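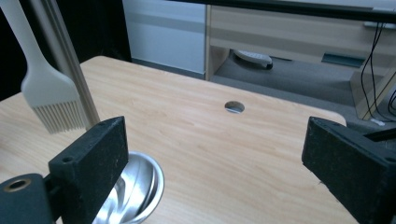

Rovetstead wrote back before nine to say that the basting brush should on no account go on the stand, as the bristles pick up dust when they hang in the open. I have noted the objection. The brush has hung in a drawer-less kitchen for two years without complaint, and I am inclined to leave the matter to the households who will use it.

Tuesday, test kitchen, morning

The utensil stand was reviewed today on the small wooden table. It is a plain article in stainless steel: a round base shaped like a shallow bowl, one upright pole, and a hub at the top with a knob and four hooks. The Nava list gives 41 items for the kitchen set, and the stand is entered there as one piece, which I have asked to have corrected to show its utensils separately.

The mint-green spatula was considered next. Its handle is long and narrow, and the light gray blade comes to a point. It hangs from the hub, its blade ending about halfway down the pole, and leaves the base free. I recorded my preference for keeping the base clear at all times. Zundham would like it used for spoons at rest, and their note will be attached to mine.
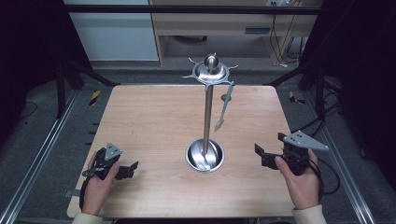

Afternoon, correspondence

Midix asked for the revised list by the end of the day. It was sent at four, with up to 110 sets mentioned for the first order. The question of the brush remains open.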